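Chapter 14
Keeping Track of What You Own: Inventory in the Small Shop

Every shop, from the corner stationer to the big store out by the highway, has to answer one plain question over and over again: what do we have, and how much of it? You have probably asked the same thing yourself, standing in front of an open kitchen cupboard with a shopping list in one hand (and coming home later with a third jar of mustard, as your author has done more than once). In this chapter we will take that everyday question and turn it into something a business can rely on.

We will spend most of our time with Umdale, a small school and office supply shop that you may remember from our chapter on pricing. When we left Umdale, its owners had settled on fair prices and were feeling rather pleased with themselves. Then came April, and the yearly stock check. Their records showed 505 boxes of pencils. The shelves and the back room, gone over twice, held 304. Where did the rest go? Perhaps some were sold and never rung up. Perhaps a delivery from Grevia, their main supplier, came in short and was signed for all the same. A few may have walked out the door in somebody's coat!

The difference between the stock a business has on paper and the stock it can put its hands on is called shrinkage. It's a gentle word for something that can be quite painful, and we will come back to it often. You will also meet the reorder point, the level at which it is time to buy more, and the two main ways of keeping records: the periodic system, where you count now and then, and the perpetual system, where every sale and delivery changes the books right away.
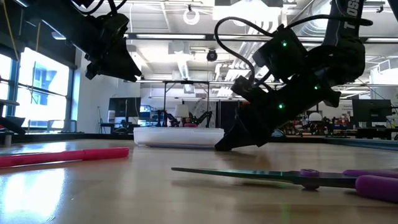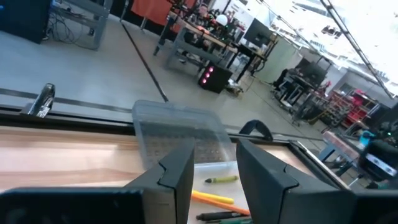
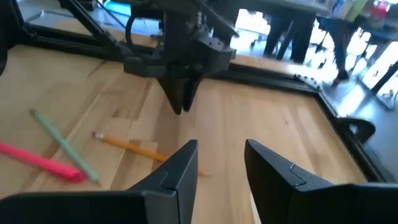 Small goods give a shopkeeper far more trouble than large ones. A sofa is hard to lose, and you will notice if one goes missing, but the little things that sell for pocket change slip in and out of the records all day long. Think of a yellow pencil and an orange one lying partly across each other, as they do in the second picture. Are they one product or two? If Umdale lists them together as "pencils," the books are simple, but the owners will never learn that orange sells out every fall while yellow sits on the shelf. If they list each color separately, they learn a good deal more and have twice as many lines to keep straight. Each line in the records is called a stock-keeping unit, and deciding how finely to divide them is the first real choice you will make in Section 14.1.

Before you read on, take a sheet of paper and write down what you believe is in your own desk drawer. Then open the drawer and check. Keep both lists, for we will use them in the first set of problems.

Related chapters
Setting a Fair Price: Umdale Opens Its Doors
Buying in Bulk: Coman and the Order of 500
Seasonal Goods: A Year at Zuvosport
Working with Suppliers: Letters to Grevia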